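# Sivis home build: frequently asked questions

Sivis is a humanoid that I am building in a shared workshop, and before any motor moves I try the walk in simulation.

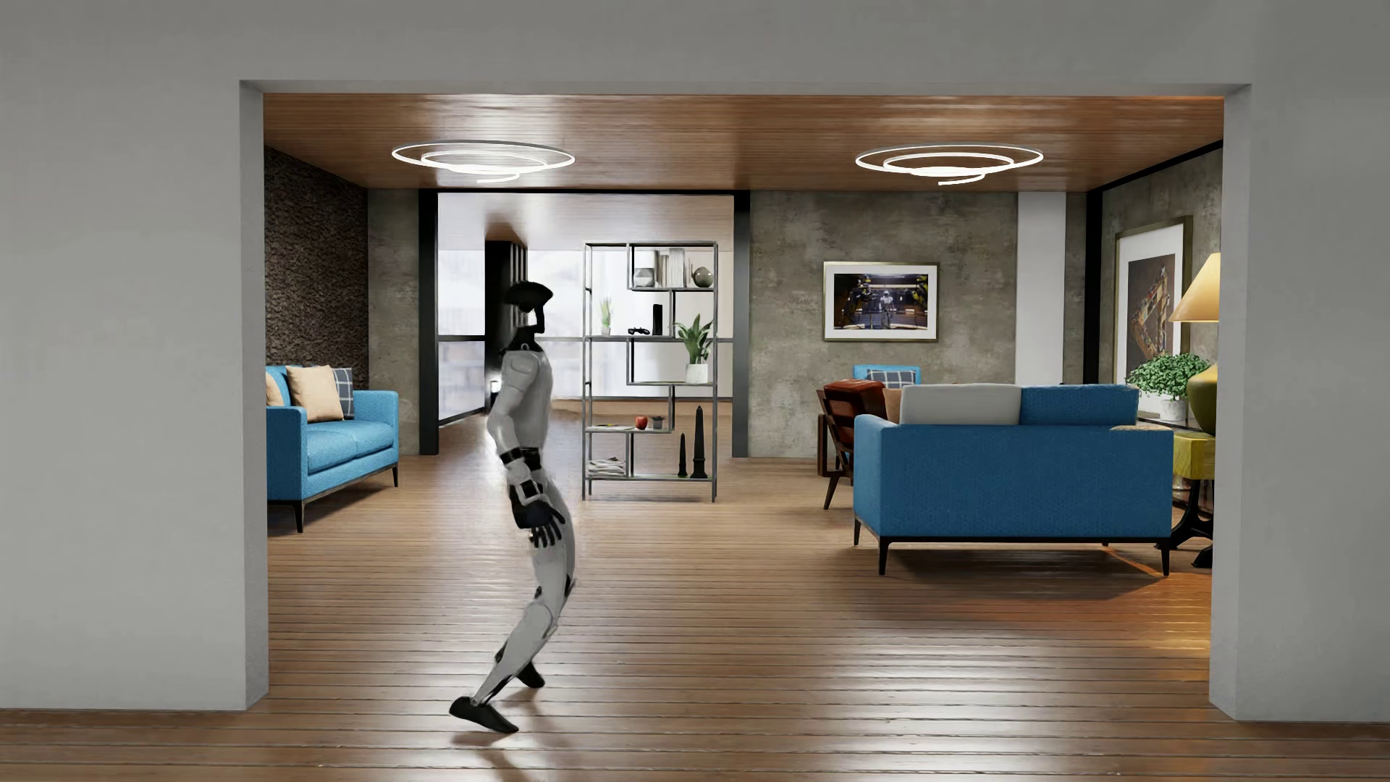
Kelly Leite wrote that she would start with one leg on a bench and leave the simulator for later, as her own simulated walk fell over on the first real floor. It is a fair point, and I answer it in the second question.

## Which part of the build are you doing now?

The walking controller. The robot stands with bent knees in the living room model, and from this pose I tune the first step. The arms stay down for now.

## Why not begin with the real leg?

I did both. One leg hangs in a stand at the Clotley workshop and I use it to measure friction in the knee. These values go back into the simulation. Without them the simulated knee is too perfect, and I think this is what happened to Kelly.

## Why a furnished room and no flat empty plane?

I want the robot to live in a home. A sofa or a shelf with plants changes where it can put its feet and how it must turn. For the very first tests a plain floor is enough, and you will save computing time.

## How many runs do you need before you trust a gait?

My present gait had 1,142 runs, and 931 of them ended standing. This is not yet good enough for me. Most of the falls come when the robot stops, so I am now working only on stopping.

## Can I use your files with another robot?

Yes, but please change the masses and the joint limits first. The Brirnska folder holds the room, the Cantero folder holds the controller. They do not depend on each other.

## My robot shakes when it stands still. What is wrong?

Usually the ankle gain is too high. Lower it by small steps and wait a few seconds after each one. If the shaking stays, look at the time step of the simulation — mine was too long for many weeks.

## Where can I ask more?

Come to the workshop on Thursday evening, or write to me through the contact form. I read everything, but I answer slowly. Please attach your log file, and say which version of the controller you have. The current one is 4.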